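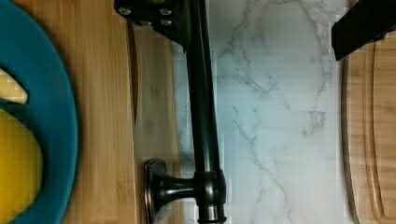

Can a bamboo board stay on the counter next to the sink all the time?

It can, provided the underside gets air and the board is stood on edge to dry after each washing. A board that lies flat on stone day and night will take up water from below faster than it loses it from above, and it will cup.

## The Wet End of the Counter

Most kitchens have one stretch of counter that does more work than the rest, and it is nearly always the stretch beside the faucet. Fruit is rinsed and cut there. Plates are set down there on the way in and on the way out. Three materials with different tolerances for water meet within a hand's width of each other: the board, the stone and the metal of the faucet. Each is easy to look after alone. Trouble starts where they touch.

The test kitchen at Pumphrey was refitted with this in mind. It has white marble counters, dark oil-rubbed bronze faucets and bamboo boards at every sink, and it has been in daily use long enough to show where the wear goes.

### The board

Bamboo is a grass. A board is made from strips of the stem wall, glued side by side and usually in more than one layer. The glue lines matter as much as the bamboo. Water moves along the fibers and stops, more or less, at the glue, so one strip can swell while its neighbor stays put. The first sign is a ridge that can be felt with a fingernail before it can be seen. The second is a dark line along a seam.

A dark line isn't always damage. Strips vary in color to begin with, particularly where the maker has steamed them to bring out the tan, and a seam between a light strip and a darker one can look like a crack from standing height. The fingernail settles it. If the surface is level, leave it alone. If the nail catches, the joint has begun to open, and the board should be dried for a full day, sanded lightly along the grain and oiled.

Food-grade mineral oil is the usual choice. It doesn't go rancid and it costs little. Olive oil and sunflower oil both turn sticky and then sour, and they are hard to get out again. Put the mineral oil on generously, including the end grain, leave it overnight and wipe off what is left. The Pumphrey kitchen oils its boards every 13 days, an interval that came out of the cleaning rota and has no science behind it. A home board in normal use can go a month.

Feet make more difference than oil. The Clallex board used at Pumphrey has silicone feet 4 mm high, and that gap is enough to let the underside dry. Boards without feet can be given stick-on ones, but they should go at the corners and stay clear of the middle, where the board flexes under a knife. A damp cloth laid under a board to stop it sliding is fine for ten minutes of chopping. Left in place until evening, it will undo a year of care.

### The stone

Marble is calcium carbonate, and acid dissolves it. Lemon juice is the common culprit because it is clear and dries without a trace, so the dull spot is noticed days later. Sealing doesn't prevent this. A sealer fills the pores and slows down stains such as coffee or oil; it does nothing for the polished surface on top of them. The two kinds of damage are often confused, and sealers are often returned to the store for failing at a job they were never made to do.

The simple precaution is to cut citrus on the board and move it straight to a plate. A glazed plate with a raised rim holds the juice, where a flat board lets it run to the edge and drip. Wipe the board's edges before lifting it, then wipe the stone with plain water and dry it.

Etching that is already there can be reduced with a marble polishing powder, worked in with a damp felt pad. Skakov sells one in a tub that lasts for years. Where the surface has been scratched as well as etched, it needs abrasive pads, and the last pad before the powder is generally a 2,000 grit. Work over a wider area than the mark itself or the repair will show as a bright disc. A honed marble shows less of all this than a polished one, a point worth raising before the counter is ordered.

### The faucet

Oil-rubbed bronze is the name of a finish, and it covers at least two different things. On a living finish, the dark layer is meant to wear through at the points of contact, and copper color comes up along rims and edges. On a sealed finish, the copper highlights are put there at the factory and a clear coat holds them in place. The paperwork that came with the faucet should say which one it is.

The care is nearly the same for both. Use water, a drop of dish soap and a soft cloth. Keep away vinegar, limescale remover, scouring powder and the green side of the sponge. Vinegar gets recommended for lime at the base of faucets all over the country, and on this finish it will strip the color in a ring. It will also reach the marble.

Lime collects first at the foot of the faucet, where the flange meets the counter and water sits in the joint. Drying that joint with the corner of a towel at the end of the day takes seconds and prevents most of the buildup. If a bead of sealant was used under the flange, check it in June and again in winter. Fistex makes a neutral-cure silicone suited to marble. The acetic kind, which smells of vinegar as it sets, can mark the stone and shouldn't be used here.

### Placing the board

A board pushed right up to the base of a faucet catches every drip from the joint. The Pumphrey kitchen moved its boards back to 130 mm from the flange, and the dark staining on the near edge stopped getting worse. Small counters may not allow that much. In that case turn the board end for end once a week, so that the same edge isn't always the wet one, and put it away upright at night with its end grain clear of the backsplash.

Replacement is cheap compared with the counter under it. A board with an open joint that has been sanded twice and has opened again can be retired to the garden shed, where it makes a good potting surface.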